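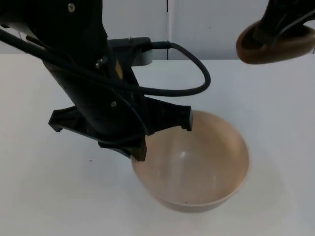
By the Brinholm Technical College Press Office
For immediate release – September

Brinholm students open second year of two-arm robotics project

BRINHOLM – The robotics club at Brinholm Technical College has started the second year of Camis, a student project that teaches a pair of robot arms to handle ordinary tableware. The club will show its work to the public at the college's fall open house and will enter the tabletop class at the Zavville Student Robotics Meet for the first time.

Camis began last year as an evening class in the college's engineering department. Students who finished the class asked to keep the arms running between terms, and the department agreed to turn the work into a club project with its own bench and its own budget. The club now has 30 members. Most are studying engineering or computing, but the group also includes students from the nursing, culinary and graphic design programs.

The task for this year is stacking and sorting bowls. Two black arms, each fitted with a gripper, work over a white table. In the current exercise one arm deals with a tan bowl on the tabletop while the other holds a brown object up off the surface. Students write the routines, set up the table, run each attempt and record the result in a shared log.

Bowls were chosen because they are harder to handle than the foam blocks used in the class. A bowl has a thin rim and curved walls, and a gripper that closes at a slightly wrong angle will tip it or push it away. The arms also have to stay clear of each other when both are reaching for the same part of the table.

"Blocks let you get away with a lot," the club said in its statement to the college. "With a bowl you have to think about where the finger goes in, how far down it goes, and what the other arm is doing at the same moment. We spent a good part of last spring just on rims."

During the first year the club logged 1297 attempts. Of these, 528 were counted as complete, meaning that the bowl was picked up, moved to the target and released without help from a student. The club has published the full log on the college website, including the attempts that failed and the notes students made on them. Dropped bowls, missed rims and arms stopped by the safety limit are each listed under a separate code.

New members do not start on the arms. They spend their first four meetings on safety training, cable checks and the emergency stop, and then work alongside an experienced member before they may run the bench. A staff member from the engineering department is present whenever the arms are powered.

The club is divided into 2 teams. The motion team works on how the arms approach, grip and let go. The planning team decides which arm should take which bowl, and in what order. Members can change teams at the start of each term, and several have asked to do so this fall. Both teams meet at 5:30 p.m. in the Kaewkla Workshop on the lower floor of the engineering building.

Work planned for the fall term includes:

Passing a bowl from one arm to the other without setting it down
Stacking bowls of different sizes
Repeating the full routine under different room lighting
Rewriting the setup guide so that a new member can follow it alone

The handover between arms is expected to take up most of the term. In early tests the club found that the second arm often took hold of the bowl before the first had opened its fingers, and the safety limit stopped both. The planning team is writing a new signal between the two arms to deal with this.

The Zavville meet takes place in the spring. Teams in the tabletop class are given a set of household items that they have not seen before and have a fixed time to clear and stack them. Arms must run without a student at the controls once the clock starts. The Brinholm club attended last year's meet as observers and decided afterward to drop a planned entry in the wheeled robot class and put all its time into the tabletop event.

"We watched a lot of good arms get stuck on a soup bowl," the club said. "We came home and changed our shopping list."

The college's engineering department has provided the workspace and pays for replacement parts. Bowls are bought by the club or donated by students and staff. The club is looking for more donations this term and can use bowls of any color in plastic, wood or metal. It cannot accept glass or chipped ceramic. Items may be left at the engineering office during normal office hours.

Visitors to the fall open house will be able to watch the arms run from behind a safety screen and talk with members of both teams. Demonstrations will start on the hour from 10 a.m., with the last one at 3 p.m. Each lasts 15 minutes. Younger visitors can try a hand-operated gripper at a separate table. There is no charge and no sign-up is needed for individuals or families. School groups should contact the college ahead of time so that a slot can be set aside.

Students at the college who want to join can come to either of the club's information sessions, which will be held in the Kaewkla Workshop in the second and third weeks of term. No programming experience is required. High school students in the Brinholm area who are taking college credit courses are also eligible, with written permission from a parent or guardian.

The evening class that led to the project will run again this year. It covers basic arm movement, gripping and simple programming, and it is open to adults in the community as well as enrolled students. Registration is handled through the college's continuing education office. Places are limited by the amount of bench time available, and a waiting list will be kept once the class is full.

About the Camis project

Camis is a student robotics project at Brinholm Technical College. It is run by the college's robotics club with support from the engineering department. Its logs, setup guide and code are free for other schools and clubs to use.

Media contact: Press Office, Brinholm Technical College. Requests to film or photograph in the workshop should be made at least one week in advance.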